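Tukgate Library Opens Its Doors for a Season of Brush Calligraphy

Thursday, August 23, 2018 - Free evening classes for adults, with all materials provided 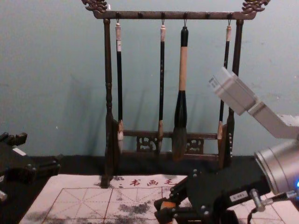 A class for people who have never held a brush

TUKGATE - The Tukgate Library is delighted to announce a new run of evening calligraphy classes, made possible by a generous gift from Dornamer, the family-owned stationery shop that has been on Mill Street for longer than many of us can remember. The classes will be led by Wanting Du, who taught art in the local schools before she retired and who has been kind enough to come back to a classroom for us.

Each course runs for seven weeks, one evening a week, and no experience is needed. Beginners will start with the basic strokes and how to sit and hold the brush, and will move on to whole characters when they feel ready. Ink, brushes and practice paper are all provided, so please just bring yourself and perhaps an old shirt!

"I still remember my first lesson, and how cross I was that my lines came out like worms," said Ms. Du. "My teacher told me to have some tea and try again, and I expect I will be saying the same thing to a good many people this fall."

Library director Costel Spahić said that 487 residents answered our survey in January, and that handwriting and lettering came up again and again. "We were so pleased to read those replies, and we hope everyone who wrote to us will come along," he said.

A show of student work will hang in the reading room after the last class, with light refreshments on opening night.

How to sign up

Places can be reserved at the front desk or by phone during opening hours. Children over ten are welcome with an adult. Press questions should go to Shufen Yin at the library office.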